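Comparing Hand-Held Grippers at the Bench

Promum Technical Guides – Hardware Evaluation

Purpose

This guide sets out the procedure for comparing two or more hand-held grippers before a model is approved for recording work. It applies to the Fletgate and Estrella finger sets and to any other set that fits the same body. Staff who have completed the basic handling course may carry out the comparison without supervision.

A full comparison consists of 40 grasps per finger set. Allow one morning for each set, including the time needed to review the recordings.

Before You Begin

Use a plain, light-colored table wide enough for the operator to reach forward without leaning. The table need not be bare, but the working area in front of the operator should be free of anything that could catch a cable. Room lighting should stay the same for the whole comparison. If the table is near a window, finish both sets under similar daylight.

The following items are required:

Two hand-held grippers with matching finger sets
Head-mounted unit with straps
Recording computer with the Clinik logging software installed
Test objects from the standard kit
A printed copy of the results sheet

Step 1. Fit the head-mounted unit

Put on the head-mounted unit first and the grippers second. Tighten the rear strap, then the side straps, until the unit does not shift when the operator looks down at the table. The cables should hang clear of the face and leave enough slack for the arm to extend fully.

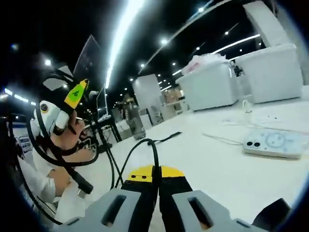

Operator wearing the head-mounted unit, with one gripper in the foreground.

Step 2. Check the fingers and the body

Open and close each gripper ten times by hand. Both fingers should travel the same distance and meet along their full length. Look into the slots in the fingers and remove any dust or tape residue. A finger that binds at any point must be replaced before testing; do not apply lubricant.

Enter the serial number of each body on the results sheet. Bodies 109 and 343 have been fitted with a stiffer return spring and may not be compared against standard bodies.

Step 3. Check cable reach

Cable drag is the most common cause of uneven results between the left and right hand. Hold one gripper still over the table and move the other through its full range – forward, across the body and back to the shoulder. Repeat with the hands exchanged. At no point should a cable pull tight or lift the opposite gripper.

Pay attention to the position in which one gripper points toward the other. Loops that hang well at rest may cross in front of the forearm here. If they do, reroute the cable at the wrist strap and begin this step again.
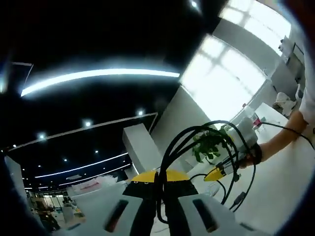

Step 4. Record the grasps

Start a new session in Clinik and enter the name of the finger set. Place the first test object on the mark, start the recording and wait for the tone. Grasp the object, lift it to chest height, hold for three seconds and return it to the mark. Use the same approach angle for every grasp of that object.

Record each result as held, slipped or missed. A grasp that was interrupted by the operator is not counted and should be repeated. Change the finger set only after all 40 grasps are complete, and restart the session when the change has been made.

The operator should rest after every tenth grasp. Tired hands close the trigger more slowly, and the effect can be mistaken for a fault in the fingers. 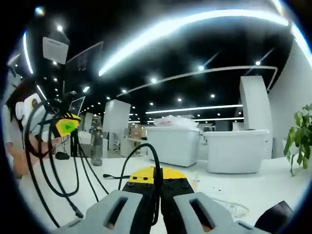

Results are affected by the starting posture more than most operators expect. Begin each grasp with both elbows at the sides and the grippers level with the edge of the table. An operator who starts with one arm already extended will record shorter closing times for that hand, and the two sets can no longer be compared fairly.

Step 5. Review and file

Play back the first and last grasp of each set. Confirm that the fingers remain in view throughout and that the object is not hidden at the moment of contact. Sessions in which the fingers leave the view must be repeated.

Export the session and attach the completed results sheet. The shared archive held 1,098 grasps at the October review, and new sessions are added to it once they have been checked by a second member of staff. Sheets without a body serial number will be returned to the operator.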